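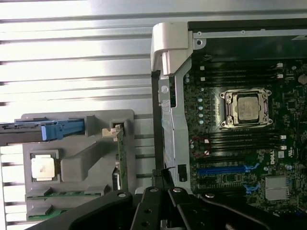

Visit to the Zillgate refurbishment workshop, Sat 1 September

The Zillgate workshop takes in office computers at the end of their lease, strips them, tests the parts and sends most of them out again. It opens to visitors on two Saturdays a year, the other being in July. I went mainly to see how they deal with workstations, which are heavier and more awkward than ordinary desktop machines and which many smaller firms decline to handle.

The building is a former bakery distribution unit on the Pendby estate. Parking is at the rear. Visitors sign in, put on a wrist strap and are tested on a plate by the door. My first strap failed and was replaced.

Leire Cordero, the workshop supervisor, took us round. Goods inward is a roller conveyor and a set of scales. Each machine gets a barcode, and the asset tag of the former owner is peeled off and kept in a bag. Drives come out at this stage and go to a locked cage. We were not allowed into the cage, though we could hear the shredder.

Stripping down is done at three benches. The cover comes off first, then the cards, then the memory. Modules are stood in slotted foam and go to a separate tester, so a board normally reaches inspection with every slot empty. The processor is left in its socket under the retention frame. Cordero's view is that more boards are spoilt by lifting processors than by anything that happened to them in service — bent contacts in the socket, mostly — and the workshop lifts one only when a fault points to it.

A Dell workstation was open at inspection. It has one bank of memory slots above the processor socket and another below, with white latches at the right-hand end of each. Under the lower bank is a long blue PCIe slot. The board is dark green and very crowded with small components, and a small area near the lower left corner of the memory slots had been ringed in red. Faults are marked by hand in this way at Zillgate and entered on the job sheet with a short code. I asked whether software would be quicker. The answer was that the next person along has the board in front of them and may not have the screen.

The inspection routine is short. Slots are checked for debris under a ring light, latches are worked by hand, and the area beside the socket is looked over for discolouration. Anything doubtful goes to Encarnación Aranda, who does the board repairs. She works under a Shibata stereo microscope with a hot air station to one side, and she showed us a memory slot being replaced on a scrap board. The old slot was heated from beneath and lifted clear, the holes were cleared with braid, and the new part was dropped in and soldered from the back. It took longer than I had expected, and she said the job is worth doing only on the better boards.

Boards that pass are rebuilt with tested memory and run overnight on a rack. The rack is an Okura unit bought second-hand, and its fans made conversation difficult. The log for the current batch gave 406 machines received. I did not get a figure for how many had gone out.

Packing was closed for the day, so we saw only the carton store.

Some practical notes. The tour lasts two hours and there is nowhere to sit. Ear plugs are available but must be asked for. Photography is permitted at the benches and forbidden at goods inward, where customers' asset tags are visible. Tea is in the upstairs office, along with a shelf of spares for sale: power leads, blanking plates, drive caddies. I bought 3 caddies, and one of them has turned out to be the wrong width.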